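Automation Members' Forum, Fluncombe Institute
This site uses cookies to remember your settings. By continuing to browse you accept our use of them.

Household and workshop chores: are machines ready?

Posted by c_wijesinghe (moderator)
Members are invited to comment on section 4 of the draft guidance note, which states that machines "may now be entrusted with routine domestic and light workshop tasks under occasional supervision". The working group would like views before the text is settled in August. Please keep to chores of which you have direct knowledge.
Chaminda Wijesinghe

Reply from northlight
I cannot support the wording. Our members' building dates from 1921, and its rooms contain lamps, cables, odd corners and furniture that moves from one day to the next. A machine which folds 100 identical cloths on a bench has been shown to fold those cloths. It has not been shown to clear a table.

Reply from L_Cierny
I would take a more favourable view. At Donosmont we have used a Jurčo arm for sorting fasteners for two winters, and it is left alone for most of the morning. It has handled 700 trays with few complaints from the shop floor. The draft does say "routine", and sorting is routine.
Libor Čierny

Reply from northlight
Mr Čierny's trays are all of one pattern and are bolted down. I submit the two views that follow as a fairer measure of where the work stands. In both, people are still in the room, and in the second the gripper is in a person's hand.

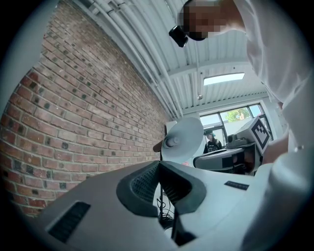
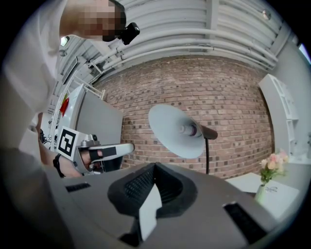 Handheld grippers and what they prove

Reply from tamsel
I would ask members to consider the objects in the first view. The white disc has a smooth curved rim and a short stem. A person takes hold of it at the edge without a thought. A pair of padded jaws must be told where the edge is and how hard to close. The vase of roses in the second would be harder again, and I should not wish to be charged for the vase.

Reply from L_Cierny
With respect, this concerns the skill of the machine and leaves aside the question put to us. If a person can do a task through a gripper, the jaws are good enough, and what remains is a matter of control. I expect that gap to close sooner than northlight allows.

Reply from northlight
A person working a gripper brings two eyes and many years of handling crockery. I do not accept that the remainder is small. We trialled a Vuvine unit in our kitchen, and it was withdrawn after it could not tell a damp cloth from a folded one.

Reply from c_wijesinghe (moderator)
I propose that "domestic" and "light workshop" be treated in separate paragraphs, and that "occasional" be struck out in the first of them. Mr Čierny is asked to supply a short account of the Donosmont arrangement, including stoppages.

Reply from L_Cierny
Agreed as to the account. I maintain my objection to striking out "occasional".

Recent topics
Guarding for bench-mounted arms
Noise limits for floor-cleaning machines
Section 3: comments now closed
Loan of test equipment to members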